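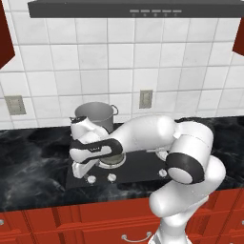 Peel left dark patches along my jaw, how long do I wait?

Last updated 13 July 2023

Musyoka Minja
I had a light chemical peel in February at the Madigan clinic and a second one three weeks ago. After the second I got brown patches along the jaw on both sides. They don't hurt or itch. The clinic sold me a Huvden fading cream for $57 and told me to come back for a third peel. I paid $562 for the set of three so I'd like to use it, but not if it makes this worse. I have medium brown skin and I'm outdoors a lot for work. Wait or go?

Brirnum
Wait. I had the same thing and went back too soon, and the patches got darker. Mine took most of a year to fade. Wear SPF 50 every day and put it on again at lunch if you're outside.

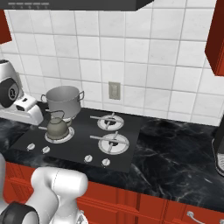
Also ask the clinic what acid they used and how strong it was. They should have it in your chart. If they can't tell you, I'd ask for the unused part of your money back. See a dermatologist before you let anyone do another one, and bring the cream so they can read the label.

Zukenon
I never had any trouble with peels. Laser cost me $769 and did about the same. Maybe try a different place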